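Desk Rescue Month Is Back, And The Small Stuff Gets Its Turn First

The yearly desk tidy-up at the Posetti reading rooms is on again, and this time it kicks off with the part most of us put off longest: the top of the desk! Sign-up opens 13th August, with 30 places in the first round and a second round to follow in September.

Krystyna Brzozowska has run the sessions since they were held in her own spare bedroom, and she is as excited as ever about what can be done with one plain white desk, a lamp and a jar with a lid. Her rule for the opening hour is simple. Nothing gets thrown out. Everything gets picked up once, looked at, and put down where it might like to live. 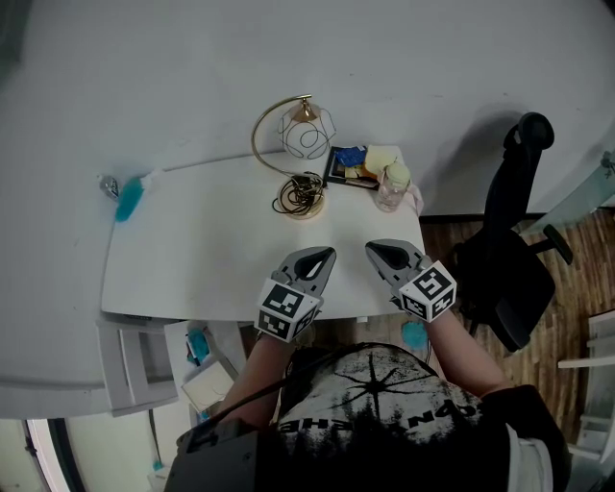

"People want to start with the drawers," Brzozowska said. "I love drawers, but drawers can wait. Clear the place where your elbows go and you'll feel better by lunchtime."

Cords come next, and they get plenty of time. The group has tried ties, clips and old hair bands over the years, and the current favorite is a loose coil tucked in at the base of the lamp, easy to undo when the lamp has to move. Flat trays are popular too, mostly for the little packages and odds and ends that have no other home (one regular swears by keeping a duster right on the desk, at the wall end, so it gets used).

Then there are the lamps, and this is where the evening crowd gets chatty. Ha-rang So is leading a new half-hour on lighting, and she is all for something with a bit of personality. A geometric wire shade in gold looks terrific against a pale gray wall, she says, and it takes up hardly any room. She is just as fond of gold goosenecks, the long shiny curvy kind, and will happily explain how to dust around every bend. 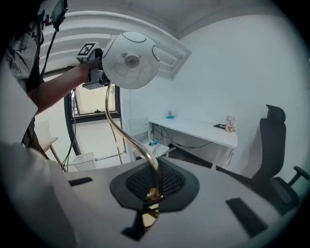
2 min read

So's advice on bigger pieces is to give them their own spot and leave some clear white surface around the base. Wipe the gold parts with a soft dry cloth, go gently near anything mesh, and do the top before the bottom so the dust only has to be chased once.

The Saturday-style marathon of past years is gone. Each round is now split into short evenings, and Elias Karaki, who handles the bookings, thinks the change is a big reason 197 people have already asked to be told when sign-up opens. Beginners are very welcome, and so are folks who came last year and let it all pile up again.

Bring a cloth, a jar and one tray from home. Chairs are provided, the tall-backed ones with armrests, and there will be tea at the halfway point. Drawers, finally, are on the list for the last evening of the September round. Names can be left at the front desk or with Karaki by phone.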